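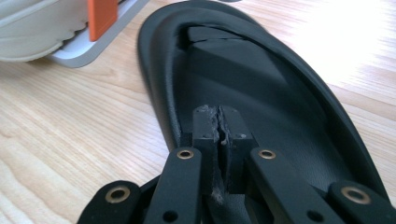

Search this forum Search Advanced

Glue for a sandal footbed, is it worth it?

omia_walker
Mar 24, 2025
Hello all. I have a pair of Brirkon sandals which I wear since November at home. Now one has torn inside, and the fibers come out. The shop wants more than I like to pay for a repair. Did somebody try contact glue on such a place? I clean both sides with alcohol first, this I know.

Unnithan
Contact glue is good, but only if you wait until it is not sticky to the finger. Two thin layers, then press with a clamp for 5 hours. I did so with my garden shoes and they hold.

drevetti22
I do not agree. A footbed bends at every step and the glue becomes hard. Sew it first with waxed thread, then glue over the thread.

omia_walker
Thank you both. I do not own a strong needle, so I prefer to try glue first. My work table is small, so I must keep the clamp in a corner for the night.

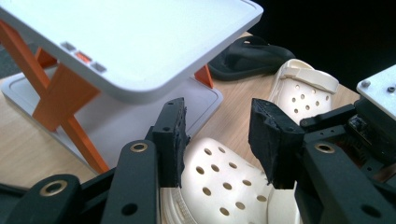

Also I want to ask - must I sand the torn sides before? The fibers are quite loose and I am afraid to make the gap bigger.

Unnithan
Sand very little, and cut the long fibers with small scissors.

drevetti22
No sanding, please. The fibers help the glue to hold. And I still say thread.

omia_walker
Okay, scissors only. I will write again when I have walked with them for 2 weeks.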